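The cans nobody reads: a talk with Obaidul Kanagaratnam

Obaidul Kanagaratnam has bought canned food for Sikder, a small grocery with one long aisle and a back room, for 13 years. Before that he drove a delivery van for a company called Vasow, which he says taught him more about cans than the buying did, "because I saw what they looked like when they came off the truck."

I met him in March to talk about how a shop decides which cans to keep. Most of us have a shelf of them at home and could not say what is at the back of it. Sikder stocks 259 different canned items, from plain beans to fruit in syrup, and Kanagaratnam says he can tell you where each one sits.

"I couldn't tell you where my own reading glasses are," he said. "But the chickpeas, yes."

New items come to him as samples. A supplier mails a box or a salesperson drops one off, and the cans go on a table until he has time to look at them. He does that early, at 7 a.m., when the phone is quiet. He reads the whole label before he opens anything. He starts with the ingredients and the drained weight and leaves the front of the can for last.

"The front is there to sell it to you. I'm already being sold to by the man who brought it," he said. "The drained weight is what I care about. Two cans of corn can be the same size and one of them has a lot more corn in it. Customers find that out at dinner and they remember the shop, they don't remember the brand."

He would like the print to be bigger. Many of his older customers ask for help reading a label, and he keeps a magnifying glass on a string by the register for them. Some cans carry the same information in several languages, and the type shrinks to make room. He does not blame the companies much for that. A can has only so much paper around it, he said, and a law somewhere asks for every line.
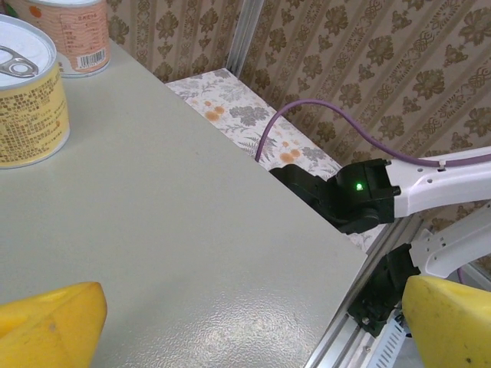
Two cans at the corner of the table. The nearer one has a ring-pull lid and a label covered in small print.

The ring-pull lid is a subject he has views on. When he started, most of what he sold needed a can opener. Now a lot of it doesn't, and he thinks people have stopped owning a decent opener as a result. He sells one model, from Zenach, and calls it good enough.

"People say the ring is easier. It's easier if your hands are strong," he said. "I have a customer with arthritis who asks me for the old kind, the plain lid, because she has an electric opener at home and she can't do anything with the ring. So I keep some of each when I can get them. I can't always get them."

His own method, which he shows anyone who asks, is to slide the handle of a teaspoon under the ring and lift with that until the seal gives, then pull back slowly with the other hand flat on the side of the can. He has cut himself on a lid 2 times that he can remember, both times while hurrying.

After the label comes the can itself. He turns each one in his hand and runs a thumb around both rims. A shallow dent in the side does not bother him. A dent on a rim or along the seam means the can goes back, and so does anything swollen, leaking or badly rusted. He asks his staff to do the same when they unpack, and to set aside any can they aren't sure of.

Sewwandi Khondokar does most of the unpacking. She joined the shop after several years in a warehouse and rearranged the back room in her first month. Heavy cans moved to the lower shelves, and the newest stock now goes in from behind so the older cans come forward.

"It was all stacked by who delivered it," Khondokar said. "That makes sense on the day of the delivery and never again. I spent a week on my knees reading dates."

She found one can of pears well past its date, which the two of them still disagree about. Kanagaratnam says it had rolled behind a shelf. Khondokar says it was on the shelf, at the front, in plain sight.

The shelves themselves are from Fitport. Each one is rated for 70 pounds, and Khondokar has written that number in marker on the uprights. A full shelf of large cans gets there sooner than people expect, she said, and she has seen a home pantry come off its brackets under a load of tomatoes.

I asked them both what they would tell someone with an untidy shelf of cans at home. Khondokar's answer was to take everything down and put it on a table, where you can see it, and to turn the labels so the names face you. Then write the date on the lid with a marker, large, and put back the ones you will eat. If there are things you bought for one recipe and never made, plan a meal around them that week or give them to someone while they are still in date.

Kanagaratnam was less strict about it. He keeps his at home in a low drawer so that he looks down on the lids, and he said the trouble with a drawer is that all lids look the same. He has opened peaches when he wanted soup.

"Then you have peaches," he said.

Of the last box of samples, he has decided to order one item and is still thinking about another. He likes what is in the second can but says the price is too high for his customers, and the supplier has not called back. There is a baked bean he has been trying to replace for a long time as well. The company changed the sauce, and three people have complained to him in person.

"I told them I agree," he said. "I haven't found a better one yet. I'm on the fourth."

Sikder opens at 8 a.m. The canned goods are on the left as you walk in.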